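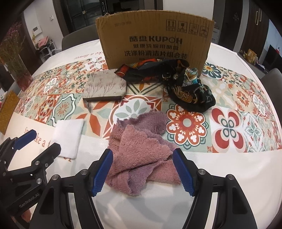
Living > Home > The Big Sort

Search stories, recipes, people

The Dining Table Is Where the Cloths Go to Be Judged

By Wanda Czarnecka

I have a rule about the linen cupboard, and the rule is that I open it in September and at no other time if I can help it. The rest of the year I shove. You know how it goes: one hand holds back the avalanche, the other pushes the new towel in on top, and then you close the door fast and walk away whistling.

This year the avalanche won. I pulled out one pillowcase at seven in the morning and had the whole shelf on my feet, so I carried the lot to the dining table in armfuls and told myself I'd be done by lunch. (I was not done by lunch.)

I should say a word about the tablecloth, which I love beyond reason. It's white and shiny with a patchwork tile print running through it, oranges and creams and a bit of dark teal, and brown lettering about smiling like a flower. My sister-in-law thinks it belongs in a seaside café. Maybe so! But it makes a wonderful sorting surface. White cloths line up nicely against the pattern, and a big round-cornered table lets you get at the piles from nearly anywhere.

My method, if you can call it that, comes from Inese Kütt, who ran the laundry room at the Havden guesthouse for years and now teaches a Saturday-morning sort of class without the Saturday, because she holds it whenever she feels like it. Inese folds everything into an upright rectangle and says if a cloth won't make a rectangle, it's telling you something. A plain white one folds up in seconds and just sits there looking smug. Then you get to the plush ones.

Oh, the plush ones. Pink on one face and purple on the other, shaggy all over, and about as easy to fold as a cat. You smooth down one corner and another one flops open to show you the wrong color. I've tried thirds, I've tried rolling, I've tried the envelope thing. Inese's advice is to pick which color you want facing out before you start and then stick with it, and that did help, a little. I went with pink.

I ended up with 136 pieces. I only know because I wrote it down for this story, and I'm slightly ashamed of it, as two people live in our house. Of those, 33 went to Naledi Coetzee, who takes old towels for the dog shelter and is not fussy about frayed ends or a bleach spot. If you have a shelter near you, call first. Naledi says towels and flannels are always welcome, but she has no use for fitted sheets or anything with a zipper.

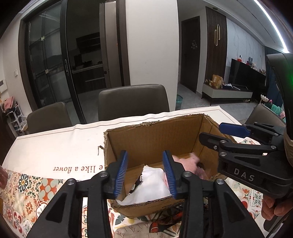

Now, boxes. I used to buy those pretty lidded ones from Prumell, and they are lovely, and they hold next to nothing. These days I go with plain brown cardboard and tear the flaps right off. It looks scruffy, I admit, all ragged along the top, but you can get both hands in without a flap poking you in the wrist. Anything pink goes down the side where I can see it, and little bits get a plastic bag of their own so they don't sift to the bottom.

Colm Mac Mathúna, my editor, asked me to find out whether cardboard is a terrible idea. Well, it is if your cupboard is damp. Mine backs onto the boiler and is dry as toast, so I'm carrying on. If yours sits against an outside wall, use something that can breathe and wash, like a cotton bin, and leave a gap behind it.

The part I got wrong was labels. I wrote "cloths" on the first box and "more cloths" on the second, and by evening I was unpacking both to find one dishcloth. Canan Taşdemir, who lives across the hall and has the tidiest shelves I have ever been jealous of, labels by job: floor, windows, face, guests. She also keeps a "don't know" box and empties it every spring without looking too hard. I've stolen the whole system, don't-know box included.

So 105 of the 136 should have been left for the cupboard, minus whatever I gave away, and if you're doing the subtraction you'll have noticed I'm two over. Those are Naledi's hand towels. She'd lent them to me after the flood in the bathroom and I'd had them so long I counted them as mine - she was very gracious about it.

Everything else is back on the shelf, rectangles up front, plush at the back behind a door that closes. The tablecloth got a wipe with warm water and a drop of dish soap, and we had soup on it at eight. Next month it's the drawer with the batteries and the takeout menus, and I'm already looking for a reason to be away.

33 shares
2 comments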